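Brown envelopes for wedding invites - how do I stop the flaps from springing open?

Posted by Gifty Nartey in Paper & Stationery

My cousin gets married at the end of January and I offered to do the invitations, because apparently I like suffering. I have 149 of them to send. I bought plain brown envelopes from Lamptey (the stationery place, not the print shop) and the gum on the flaps is terrible. I lick them, press them down, go get a coffee, and half of them have popped back up. The cards are pretty thick, which probably doesn't help.

I tried a glue stick on a couple and it went wavy. I don't want tape showing on a wedding invite. Wax seals would be cute but I've read they get chewed up in the mail? Any ideas welcome, I'd like to get going this weekend!

Yaa Asamoah
Glue stick is fine, you're just using too much. One thin line, then leave it.

Kojo Bawa
I do the mailings for our choir so I've been through a lot of brown envelopes. Skip licking them. What works for me is double-sided tape, the narrow kind, 9 mm wide if you can find it. I use the Tritine one but any will do. Run it along the inside edge of the flap, leave the backing on, and do the whole batch that way before you seal a single one. Then cards in, peel, press, and put them under something heavy overnight - I use cookbooks.

I also lay them out a few at a time with the flaps already folded back so my hands can get into a rhythm.
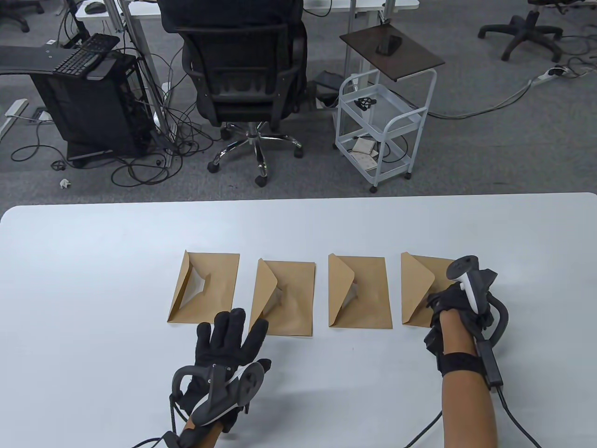
Four brown envelopes in a row, flaps open.

Crease the flap firmly along the fold before you tape it. A lot of the springing back comes from the fold, and a bone folder or the back of a spoon sorts that out in a second. With a thick card I'd also take one finished invite to the post office and have them weigh it before you buy stamps for the lot. I didn't do that one year and had a whole pile come back to me.

On wax seals, the bendy stick-on kind held up okay for my sister, but she put the whole thing inside a second envelope. So double the envelopes!

Iddrisu Asamoah
Agree with Kojo on the tape. Do you have spares? I'd want at least ten extra for when you write somebody's name wrong.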